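News > Laboratory > Test equipment

Stöcker opens its new calibration lab in April

Great news for anyone who has ever waited weeks to get a load cell back! Stöcker is opening a calibration lab for tensile and compression testers this April, and the first bookings are already in. The lab will take force sensors up to 5 kN, along with extensometers and grips, and most jobs should be back with their owners in three working days.

Lise Dhillon, who will run the lab, has spent the winter getting the reference sensors ready and is clearly itching to start. "We had 44 requests before we'd even put the price list up," she said. "I'm thrilled, and a bit scared!"

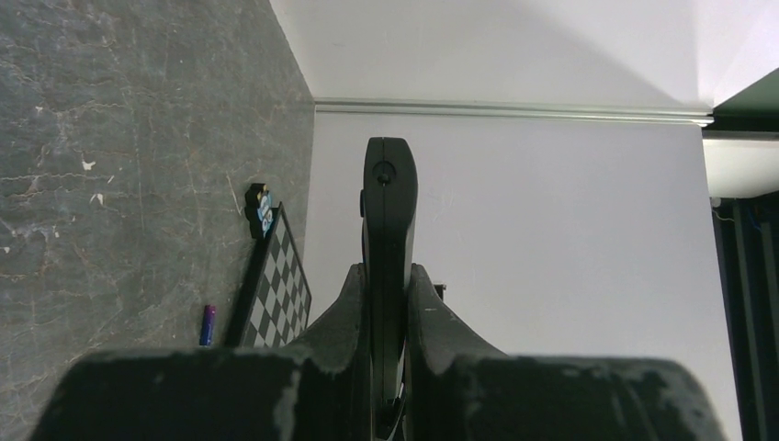 Owners of the older Nerel frames haven't been forgotten either. Feng-yi Yuen has written a new set of check routines for them, so a machine with its original controller can be tested and certified without an upgrade, which is lovely to see.

Certificates will be sent by email, with paper copies on request. Bookings go through the service desk, open from 8.30 in the morning.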